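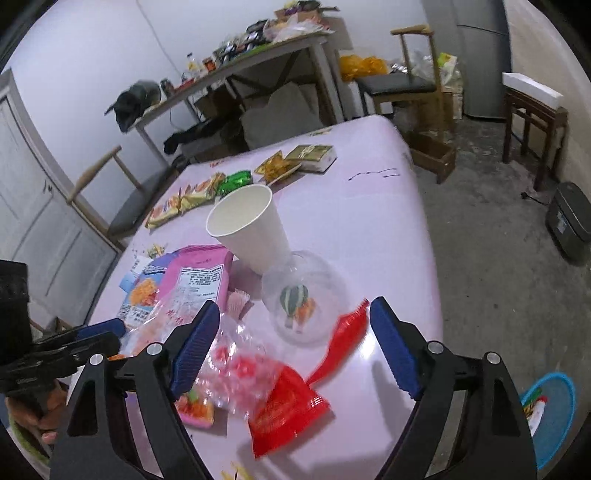
Start with the paper cups, says Kalkidan Gebretsadik, and put every other thing you find into them until they're full, then walk the cups to the basket. Her point is that a wrapper on its own slides off your palm and ends up under a chair, and a cup is already trash anyway so you may as well get one more job out of it.

I wrote that down word for word as far as I could with one hand, and I'm putting it at the top of this entry so I don't have to go hunting for it next time. I don't fully agree with it (see further down, cups and crumbs) but it beats what I was doing, which was picking things up in whatever order my eyes landed on them.

May, started a bit after 2 in the afternoon, Sisay room, ground floor at Sutamgate. Princess Cruzado on the scale, me on the table, Kalkidan in and out with opinions.

What we set out to do: clear the round table after snacks, sort as we go, weigh what comes off. Same as last time, only last time I forgot to zero the tub and the whole column is junk. Princess has crossed it out in the spreadsheet and I've crossed it out here, so please don't anybody use it.

The round table was the usual mess. The pink cloth was down, which I like because the little scraps show up on it, though so does everything else. There's a black scribble on the right side that I went at with a damp rag for far too long. It's ink. It's staying. If you're reading this with a rag in your hand, stop!

Things I'd forgotten since the last round:

Snack packets come in two kinds for our purposes, finished and not finished, and you can't always tell by looking. The row of yellow ones with the orange stripes across the far side, I left those alone until Princess had squeezed each one. Anything with something still in it goes over to the long table by the wall with the rest of the stock. I nearly threw out the red candies in the clear bag last time, so this time they got moved before I touched anything near them. Same for the pink tray. Food goes first, then trash. That's my order and I'm sticking with it, whatever it says up top about cups.

The clear dome lid with the hot-air balloon on it is a keeper. I know it looks like packaging. Kalkidan wants it for covering cut fruit and she's asked me more than once. It gets a wipe and goes on the long table.

Cupcake liners. They stick to the cloth at the edges if there's any frosting on them, and if you pull from one side they tear and you've got two things to pick up. Lift from the middle. I've started folding them in quarters with the greasy side in, and then they do go into a cup nicely, so score one for Kalkidan.

Crumbs last, always. They collect along the left rim, I think from people leaning over that side to reach for things. I brushed them toward the edge with a folded card and caught them in a cup. It works badly. The cup is round and the table edge is round and they curve opposite ways, so there's a gap on either side and about a third of what I swept went on the floor. A dustpan with a rubber lip would fix it. We own one. It has Rirka written on the handle in marker and it was supposed to be hanging by the white door, and it wasn't, so if you've got it please put it back.

Break here for a while. My knees wanted it and Princess wanted to redo the zero with the tub on, then off, then on again, which after last time I am not going to complain about.
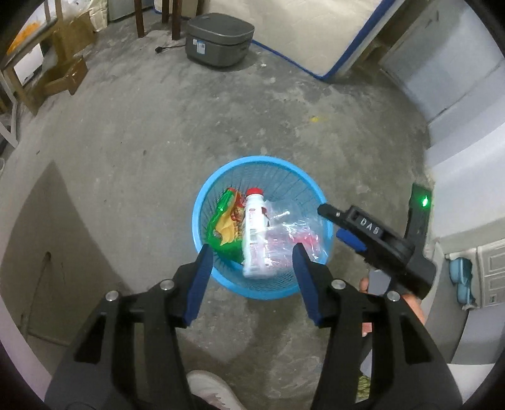 Emptying turned out to be the slow part of the afternoon, and I'd left no time for it in the plan at all. I had figured a minute: tip the basket into the tub, read the scale, done. But mesh baskets grab things. Corners of film poke into the weave and hang on, and a torn edge is worse than a whole bag. You get a rhythm going and then one piece just stays there when you tip. The other trouble is things traveling in pairs. I had the white bottle with the red cap in there with a clear crinkly bag partly wrapped around it, and those are two different piles on our sheet - hard plastic and film - so they had to be pulled apart before anything got weighed. My fault for letting them in together. The better way is to separate at the table, where the light's good and you're standing up, and I'm going to write that on a card and tape it to the wall.

Also the floor. The concrete is worn enough that small bits get lost against it, and I'd stupidly put myself on the rice cooker side of the room. The cord was trailing across the floor with the plug just lying there, and I did not love stepping around it. Next time: coil the cord, put the cooker up somewhere, and then start. Could go on the long table if the snack stock was pushed together a bit. While we're at it, the mattress leaning on the wall could do with a better home too, but that's a conversation for another day and probably another notebook.

Numbers, from Princess's sheet, tub subtracted:

Everything off the table that counted as trash: 1438 g
Film and wrappers out of that: 196 g
Start of clearing to last reading: around 12 minutes, breaks not included

The first one is higher than I'd have guessed by a long way. Princess thinks it's leftovers still sitting in the bottoms of things, a swallow of drink here and half a cake there, and she's probably right, seeing how little the film comes to once it's on its own. We talked about draining and scraping before weighing. I'm in favor, she's worried it makes this round impossible to compare with the next one. Both true. For now I've left the figures as they stand and noted that nothing was scraped.

The film pile does matter, by the way, even being so light. Cekdale takes film separately from the rest and they sent the last lot back with a note about food on it. I don't blame them, I saw that bag. So the new habit is a quick shake over the tub before anything goes in the film pile, and if it's got sauce on it, it goes in general and we don't argue about it.

To do before the next one:

- find the Rirka dustpan (check under the long table behind the boxes, things go there to hide)
- second basket, solid sides, for film only. Kalkidan says there's one upstairs
- coil that cord
- card on the wall: food first, pull things apart at the table, crumbs last
- wash the pink cloth, cold, it shrank a little last time and now it barely hangs over on one side

And Princess asks that whoever uses the scale next leave the tub on it when they're done, upside down, so she can tell it's been rinsed. I've done that tonight. Scale is on the shelf, charger is in the drawer with the tape.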